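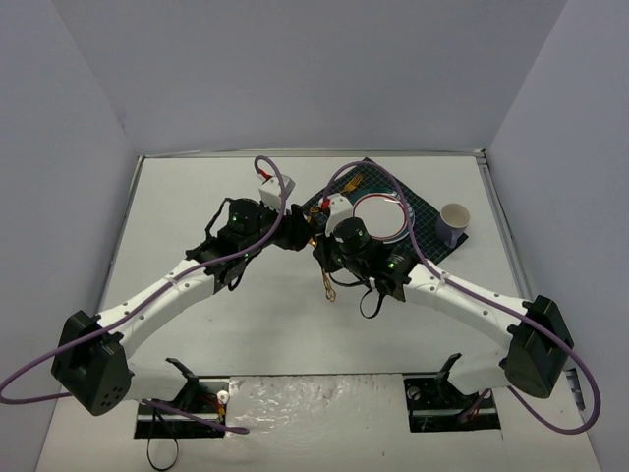
Posted by the Proka bench notes author | September 29, 2025 | Set-up guide, part 4: laying and clearing a place

Right, so you've got both arms bolted down and talking to the computer (if you haven't, go back to part 3, I'll wait). Now for the bit everyone wants to know about. Can the thing do the washing up yet? No. Can it lay a table? Sort of, on a good day, with the crockery where it likes it. I've been at this since April and I'm still pleased when a fork lands anywhere near a plate.

We're using two plates, a mug and gold-coloured cutlery on a green cutting mat. You can use your own kitchen stuff, but stick with the same set all the way through part 4 or your results will jump about.

4.1 Before you switch on

1. Clear the table of everything except the mat and the crockery. Spanners, tea, phone, all of it.

2. Put the mat down. Mine sits at an angle, so don't fuss about getting it square, but do tape a small mark at two corners so it goes back in the same spot.

3. Check the purple cables. Each one needs a good generous loop over the wrist and another down by the base. Swing each arm by hand through its whole reach and watch for anything going tight.

CAUTION: Power off while you do this. The arms will hold position when live and you can strip a gear by forcing them. I did, and the replacement from Stomgate took 9 days.

4. Switch on and look for the little green lights at both wrists. If one stays dark, reseat the connector at that wrist and try again.

4.2 The handover

This is one arm passing a fork or spoon to the other, and it's where most of the fun (and most of the clattering) happens.

1. Open the Tsolakis control panel and load the task called Eso. It has 119 saved positions in it, so give it a moment.

2. Set the speed to slow. Please!

3. Bring both grippers to the middle of the table, jaws close but not touching.

4. Run the pass. Keep a hand by the stop button.

Note: if the cutlery twists on the way over, lower the grip point a touch and run it again. Thin handles are a pain, and shiny ones seem to be worse.

4.3 Is it any good?

I've logged 3237 tries so far, and about 400 of those I'd have been happy to serve dinner on. A plate sitting on top of another plate is still the hardest thing for me, as the jaws want to take both. Mugs are much easier if the handle is turned the same way each time. For actual chores I'd still use my own two hands, but it's miles better than it was in spring.

Once 4.2 runs ten times without a drop, save your settings under a new name and move on to part 5, stacking.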